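The Person in the Third Chair: Miloslav Havlíček on Hospital Interpreting

1 Dec 2025

Miloslav Havlíček keeps a small notebook in his coat pocket, and at the end of each hospital appointment he tears out the pages he used and puts them in the shredding bin. He has been doing this for 12 years. The notes are dosages, dates and the names of drugs, and they are useless to him once the patient has left.

He interprets between Czech, Slovak and English at the hospital in Barkthorpe and at two smaller clinics, one in Whitelaw and one attached to the nursing home in Skuritz. We met in the hospital cafeteria between appointments. He had a phone call from a pharmacy halfway through, which he took in the hallway, and then came back and picked up his sentence where he had left it.

How he started

Havlíček grew up in Rindov and trained as a land surveyor. He came to the United States for a surveying job and did that work until the firm closed its local office. A neighbor's mother needed someone to go with her to an eye appointment, and he went as a favor.

"I did it badly," he said. "I summarized. The doctor talked for two minutes and I gave her one sentence. She asked a question and I answered it myself because I thought I knew the answer. Those are the things you are taught not to do in the first hour of training, and I did all of them before lunch."

The clinic had no Czech interpreter on its list and asked if he would take the certification course. He paid for it himself and was paid back later. He says the language part was easier than he expected and the rules of conduct were harder.

"You speak as the patient. If she says 'I have pain,' I say 'I have pain.' I don't say 'She says she has pain.' It feels strange for a week. Then it feels strange to do it any other way. My wife had the flu and called down the stairs that she wanted tea, and I said to my son, 'I want tea.' He brought it to me."

Where to sit

Much of what he told me was about furniture. Interpreters disagree on where the third chair should go. Some sit behind the patient, out of the line of sight, so that the doctor and patient look at each other. Havlíček used to do that and gave it up for older patients, many of whom turned around to talk to him anyway and hurt their necks.

"Now I sit beside the patient and a little back. I look at my notebook. If I look at the doctor, the doctor looks at me, and then the patient is a person being talked about."

Exam rooms at Barkthorpe are narrow, and when a family member comes along there is often no third chair at all. He stands a good deal. He wears walking shoes with his dress pants.

Family is the other subject he kept coming back to. Sons and daughters want to soften bad news, and they ask him in the parking lot to leave things out. He tells them he can't, and that they are free to talk to the doctor about it before the appointment starts. One son stopped speaking to him over this and then, the following January, asked for him by name.

"I don't know what changed. He didn't tell me and I didn't ask. I interpreted the appointment."

The words themselves

He has a glossary on his laptop that he has built up since the course. It is sorted by department - heart, kidneys, eyes, surgery - with a separate section for insurance, which he says is longer than the one for eyes. Insurance words cause him more trouble than medical ones. "Deductible" takes him a full explanation in Czech, and he has to tell the doctor or the clerk that he is explaining, so that they know why he is still talking.

Body words have their own problems. Czech speakers will often say "ruka" for any part of the arm down to the fingers, and "noha" for the foot or the whole leg. A doctor needs to know which. Havlíček does not guess. He says, "The interpreter would like to ask which part," in English and then asks it in Czech.

"The doctors in a hurry don't love this. The good ones learn the word. I've heard a doctor say 'ruka, where?' with a terrible accent, and the patient was so pleased she forgot to point."

Regional speech can slow him down too. A man from a village near Rindov used a word for dizziness that Havlíček had heard only from his grandfather. He wrote it down that evening and it is in the glossary now, with a note on who says it.

He gets asked to prepare for surgical consultations more than any other kind. The day before, he reads the hospital's own patient leaflet for the procedure and looks up anything he would stumble on. "Suture" is easy. The names of the layers it goes through are less easy, and patients do ask. He doesn't go into the operating room. His part is the consent form beforehand and the talk with the surgeon later, when the patient is awake enough to follow it.

Consent forms he reads aloud in full. The one he used that morning ran to 6 pages. Some patients wave a hand and reach for the pen, and he keeps reading.

By phone and by video

More of the work is moving to video. He takes those calls from a spare bedroom with a door that locks. Video suits a short follow-up, he said, and he likes not driving to Whitelaw in snow. He turns it down for a first talk about a serious diagnosis if he can get there in person.

"On a screen I can't see the hands. People start a sentence with the hands and then they stop, and I want to know that they stopped."

He limits himself to 5 appointments a day. After that, he said, he starts losing the ends of sentences. He drove home that evening with the radio off, as he always does. 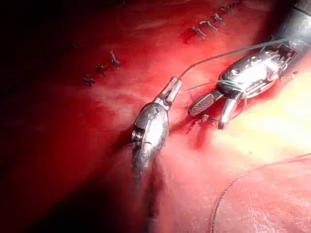 Asking for an interpreter

Patients at Barkthorpe can ask for an interpreter when they book, or at the front desk on the day. Give the language and, if it matters, the region you come from. There is no charge to the patient. For Czech or Slovak in person, please call at least 5 working days ahead.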